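Leadership in Lean Years

When Njoroge Mwakalinga was appointed to head the Storkton district office, he inherited 1,280 unanswered petitions and a staff that had stopped meeting. His first decision was to close the office to new business for 3 weeks – a step that drew complaints from every ward.
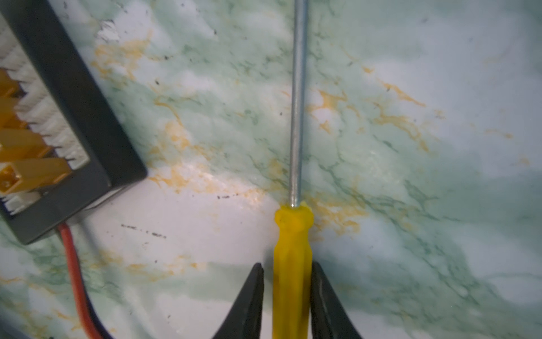 Page last updated: January

The closure gave his deputies time to read what residents had written. By the end of it, 800 petitions had received a reply, and a further 200 had been passed to the neighboring council at Durnora.

Mwakalinga does not claim that the choice was popular. "People were owed an answer, and I was prepared to be blamed for the delay," he told this magazine.

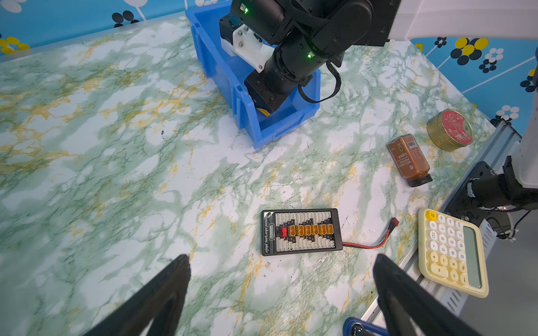

A blue storage bin on the tabletop.

His critics maintain that he should have consulted the wards first. He concedes the point and now meets their representatives every month.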